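8 April 2023

Slept badly, coffee at six, and the first thing in my inbox was the press release for the Nimora x Skoltier collection. Svend Hauksdóttir sent it with no message, just the attachment, so I assume she feels the same way I do about it.

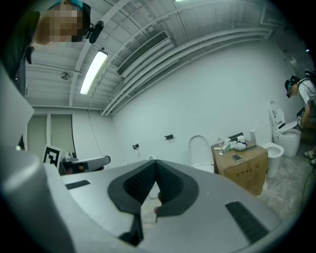
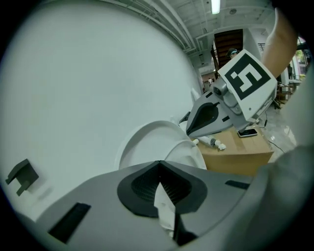
So. Nimora is a comic about a girl who herds weather across a flooded country and owns one coat. One. She wears it for the whole run. It gets patched in the third volume and she loses a sleeve of it in the sixth, and people who love the book (I am one of them) can tell you which chapter they're in by the state of that coat. Skoltier makes leather bags for people who get their bags cleaned by someone else. The collection has 80 pieces in it. I would like to know where they found 80 pieces in a story about one coat.

I read the whole release, which is more than it deserved. It says "elevated storytelling" twice. It says the pieces "honor the spirit of the journey." There is a belt. There is a keychain of the little heron, who dies, and I don't think the person who wrote the copy knows he dies. There is a version of the coat with the sleeve already missing, and it costs more than the version with both sleeves.

I tried to be fair about it over lunch. The artist presumably gets paid, and I remember how long she worked for nearly nothing. If a bag buys her another year of drawing then fine, make the bag. But the release doesn't mention her until the last paragraph, after the zipper supplier. And I have been told "the creator was closely involved" about so many of these that I've stopped hearing it as information. The Noiphan sneakers were supposed to be closely involved too, and they put the villain's crest on the hero's shoe.

Svend called later. She still thinks I should go to the launch at Itholm and write something. She went to the one in December and says the line was 100 people deep before the doors opened and that most of them had read the books, or at least had opinions about the ending. I said a line proves that people will stand in a line. She said I was being a snob, and that I own 3 Nimora shirts. True, though one was a gift and one has a hole in it.

She also says it's limited to 4000 of each piece. I don't call that limited. 4000 of a keychain is a lot of dead herons. The resale people will have most of them by the afternoon anyway, and then we'll get the article about how fast it sold out, and then a second collection.

What bothers me more is that I looked at the coat for a long time. The two-sleeved one. They got the collar right, the way it folds over on the left side and won't lie flat. Somebody in that building read the book properly and fought for the collar, I'd bet on it, and then someone else signed off on the belt.

Not buying it. I checked the size chart only to see how they'd cut the shoulders. Too narrow.

Told Svend I'd think about Itholm. Need to get the gray trousers hemmed either way, and reread volume six before I say anything in print about that sleeve. I have a feeling it may be the seventh.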